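首页 文件 提交记录 讨论 维基 下载

Plemis 颜色叫法表

先说它是什么。Plemis 是我攒的一份中文颜色叫法数据,收的是普通人看着一块颜色脱口而出的那个词,比如“豆沙”“藏青”“蟹壳青”“老墙灰”,还有“我奶奶那件棉袄的颜色”。现在是第 2 版,共有 1,232 个不重复的叫法,来自 4,000 条回答,参与的人是 80 位。名字没有什么讲究,当时随手敲了几个字母,发现没人占用,就一直用到今天了。

起因是我给家里的旧柜子补漆。在网上跟卖家说要“灰一点的蓝”,寄来的是雾霾蓝;再说“蓝一点的灰”,寄来的居然还是那一罐!我一气之下开了个表格,把身边人对各种漆的叫法都记下来,越记越上瘾,后来就成了这个仓库。

里面有什么

主文件是 jiaofa.csv,一行一条回答。各列说明如下:

色块编号:同一块颜色用同一个编号,跟 sekuai 文件夹里的小方块对得上。
叫法:回答者的原话。错别字我留着,“绛红”写成“酱红”的特别多,我觉得两种都挺有意思,所以没有合并。
归并叫法:我手工整理过的版本,把“有点发灰的蓝色吧”收成“灰蓝”。做统计用这一列,看热闹请看上一列。
把握:回答者自己打的,从“随便说的”到“就是这个”,分四档。
地方:回答者说话的底子是哪儿的,只写到省。不愿意填的是空白。
备注:什么都有。有人在里面写菜谱。

另有一个 jiuban 文件夹,放的是第一版。别用它,除非你想看我当年是怎么把“驼色”和“鸵鸟色”搞混的。

颜色是怎么采的

一开始我只拿色卡问人。色卡很规矩,一小块一小块,边缘切得齐齐的,背景是白的。结果大家的回答也跟着规矩起来,全是“浅蓝”“中灰”“深绿”,几乎没有生活气。后来我在英国 Blackburn 住了一阵,认识了开木器漆铺子的 Terence Kershaw,铺子叫 Kustwood,满墙都是刷过漆的试板。他跟我说,客人对着试板能讲半天,对着色卡就只会点头。我回去照着他的办法改,把颜色刷在木头上、铁皮上、旧盆子上再问,叫法一下子就多了起来。

所以第 2 版的色块分两类:“平”是色卡,“物”是实物上的颜色。两类分开统计比较好,混在一起平均没什么意思。

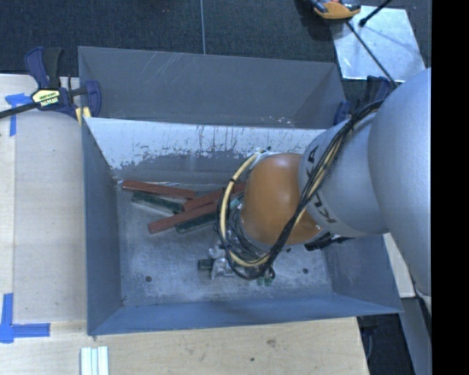
灰蓝这一段是整张表里最难收拾的地方,我在它身上花的时间比红黄绿加起来还多。同一块颜色,有人叫“灰蓝”,有人叫“蓝灰”,还有“鸽子灰”“铁皮蓝”“机关墙裙那个色”。你看图里那个浅口箱子的漆,底子是暗暗的蓝灰,放在浅色的胶合板台面上,旁边暖一点,它就显得更蓝;要是换成白桌子,我猜多数人会直接说“灰”。我自己会叫它“阴天蓝”,我妈会叫它“灰不溜秋”,两个词表里都有,都归到“蓝灰”下面了。顺便说一句,“灰蓝”和“蓝灰”我没有合并。很多人信里问过,我的理由很简单:回答者里有人一口气把两个词都用了,而且用在不同的色块上,那对他来说就是两种颜色嘛。

归并的规矩

规矩不多,但改过好几遍,现在是这样的:

带“有点”“偏”“发”的,去掉语气,保留方向。“有点发绿的灰”收成“绿灰”。
带东西的名字,只要两个以上的人用过,就算正式叫法,例如“豆沙”“咖啡”“砖红”。只有一个人用过的放进“独苗”那一档,照样留着。
带人的不归并。“我奶奶那件棉袄的颜色”就让它在那儿,谁也不许动。
品牌色名一律去掉牌子,只留颜色部分。
方言词不翻译。看不懂的请查 fangyan.txt,那里有我能问到的解释,问不到的写着“待问”。

最后一条欢迎大家来补,尤其是闽语和客家话的部分,目前薄得可怜。

几种容易吵起来的颜色

棕和红的边界是第一名。“枣红”“栗色”“猪肝色”“红木色”在不少人那里是一回事,在做家具的人那里是四回事,你要是当面说错了,人家会很认真地纠正你(我被纠正过,站着听了一刻钟)。绿这边稍微好一点,“墨绿”几乎人人会用,“松绿”“军绿”就开始打架。颜色越深越难办,深到一定程度,很多人干脆只说“黑乎乎的”,我把这种回答记成“深色未定”,没有硬往哪边塞。

还有一个顺序问题。先看红再看绿,和先看绿再看红,回答会不一样,挨着放的时候尤其明显。第 2 版我给每位回答者都打乱了顺序,第一版没有,又是一个别用第一版的理由。
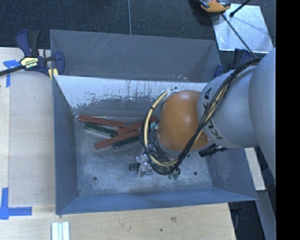
图 2:灰色铁皮箱里的红棕色木棍和深绿色棍子,后壁颜色较浅,带划痕和污迹。

旧东西上的颜色

单开一节说这个,是因为它值得。新漆的叫法集中,一块新刷的灰,大家的答案翻来覆去也就那么几种。可是一旦有了划痕、水印、往下淌的脏道子,词就活了,什么“旧灰”“水泥灰”“搪瓷盆磕掉皮的灰”都出来了。我很喜欢这一部分。不过做统计的朋友要当心:回答者说的到底是漆还是脏,有时候连他自己也分不清。凡是在备注里提到“脏”“旧”“花了”的,我都在归并叫法后面加了一个星号,你可以一键筛掉。

同一件东西的几个面也会得到几种叫法,迎光的说“白灰”,背光的说“青灰”。我的做法是一个面算一块颜色,各给各的编号,再用“同物”这一列串起来。Ryan Ackroyd 觉得应该只取最亮的那一面,我们为这事来来回回写了好多封邮件,最后谁也没说服谁。他的那套取法我单独存成了 ackroyd.csv,想用的自己拿。

怎么用

最省事的办法是直接用表格软件打开 jiaofa.csv。编码是 UTF-8,如果打开以后全是乱码,多半是软件自作聪明,用“导入”而别用双击就好了。想画图的可以用仓库里的小脚本 Prenix,它会按归并叫法把色块排成一长条,颜色从多到少,挺好看的,我打印出来贴在冰箱上了。脚本写得很土,跑得也慢,但能跑。

用法只有一句:

python prenix.py jiaofa.csv

输出在同一个文件夹里,名字叫 changtiao.png。再跑一次会覆盖,想留的先改名。

不适合拿来做什么

请别拿它当标准色名表。里面的“豆沙”跟印刷厂的“豆沙”没有任何关系,你照着去下单,出了问题我可赔不起。

也别拿它推断哪个省的人“怎么看颜色”。回答者大多是我的熟人,和熟人的熟人,年纪偏大,爱做手工的多,年轻人少,有几个省一个人都没有。我收过一封信,说要用这张表写一篇南北方审美差异的稿子,看得我一身汗。

屏幕也是个麻烦。“物”类里有一部分是当面问的,有一部分是发照片问的,屏幕上看和当面看差得不小。“方式”这一列写着“当面”或者“屏幕”,第一版没有这一列,补不回来了。

隐私

没有姓名,没有电话,没有具体住址。备注里提到的亲戚称呼我留下了,人名都删了。要是你觉得哪一条像是在说你,又不想放在网上,写信告诉我编号,我下次更新就拿掉,不用讲理由。

更新记录

第 2 版:加了“物”类色块;打乱提问顺序;加“同物”“方式”两列;“驼色”修好了。
一月的小修:把“藕荷”从粉里挪到紫里。有人会不高兴,我知道。
第一版:只有色卡,已停用。

还没做完的

“月白”到底归蓝还是归白,我想再多问几个人。金色和银色一直没敢收,它们换个角度就变样,拿什么做色块我还没想好。另外有位朋友建议加“气味和颜色”,比如“一股樟脑味的褐色”,我很心动,先记在这儿。

许可和引用

随便用,注明 Plemis 就行,商用也可以。引用的时候请写清楚版本。邮件我一般周三晚上集中回,急的话就在讨论区留言,那里有别人也会看到,常常比我答得快。补叫法的请直接往 xinci.txt 末尾加,一行一个,后面写上你是在什么东西上看到这个颜色的。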